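4 Packing and returning a unit

Read this section before sending a Cendimov handset, base or charger back to the Drurnport service desk. It applies to all units sold after September. Older units follow the procedure on the back of the warranty card.

4.1 Before you start

You will need:
the return number issued by the service desk
a rigid cardboard box in sound condition
packing tape, 48 mm or wider
paper or foam filling

A return number is valid for 21 days. Parcels that arrive without one are held at the goods-in counter and are not opened until the sender has been traced.

4.2 Preparing the unit

1. Switch the unit off at the rear switch and unplug the mains lead.
2. Wait until the status light has gone out completely.
3. Remove the battery cover and take out both cells. Do not send cells with the unit.
4. Wipe the casing with a dry cloth. Do not use solvent.
5. Write down the serial number. It is printed inside the battery compartment and is not repeated on the outside.

CAUTION: Stored settings are erased during testing. Copy them out first (see 3.6, Saving your settings).

4.3 Packing

1. Choose a box that leaves a gap of at least 3 cm on every side of the unit.
2. Fold the bottom flaps and tape the seam twice — once along its length and once across the middle.
3. Put in a layer of filling and press it flat.
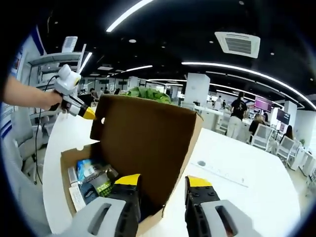 4. Place the heaviest item first and keep it against the base of the box. Smaller items go in next, each in its own wrapping.
5. Fill any remaining space. Close the flaps and tilt the box gently from side to side. If anything moves, open it and add more filling.
6. Tape the top seam in the same way as the bottom.

NOTE: The packed box must not weigh more than 29 kg. A single handset with its base and charger weighs around 800 g, so the limit normally matters only when several units are returned together.

NOTE: Old address labels and barcodes must be removed or fully covered. The sorting equipment at the Bitton depot reads whichever code it finds first.

4.4 Labelling and handing over

1. Write the return number on the largest face of the box, in letters at least 2 cm high.
2. Fix the address label beside it, clear of any seam.
3. Hand the box in at any Haberkorn collection point and keep the receipt until the repair is closed.

4.5 After dispatch

The service desk confirms arrival by e-mail. If the unit is outside its warranty, a quotation is sent before any work is carried out — no reply within 21 days is treated as a refusal, and the unit is returned unrepaired.

Section revised January 26, 2019. Text: Mareike Brinkmann. Technical check: Thắng Cù.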